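How to Label Phases in Two-Arm Demonstrations

In this tutorial I explain the labeling method we use in the Vetstead project. The idea is simple: a long demonstration is divided into short phases, and the policy learns each phase together with its name. In our tests, a policy trained on 40 labeled demonstrations made fewer wrong starts than one trained on the same data without labels.

1. Record the demonstrations

Start every recording from the same arm pose. Keep the head view wide enough to show both wrists and the floor between them — the reach phases are hard to label without it.

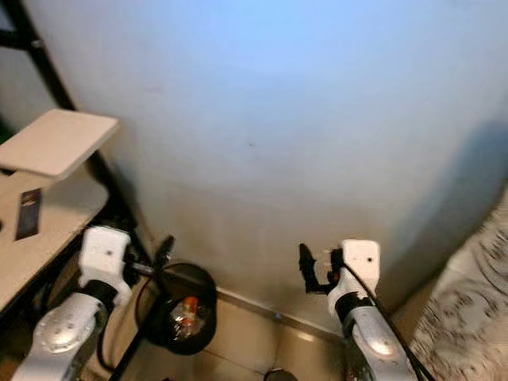 2. Mark the phase borders

Open the recording in Anuner and play it at half speed. Put a border where one gripper changes its task, for example from reach to grasp. We use seven phase names. If both arms change at nearly the same time, place only one border.

3. Check the labels

Ask a second person to label the same file. When two borders differ by more than around 2 seconds, watch this part again together and choose one. Then export the file and start the training as usual — no other setting must be changed.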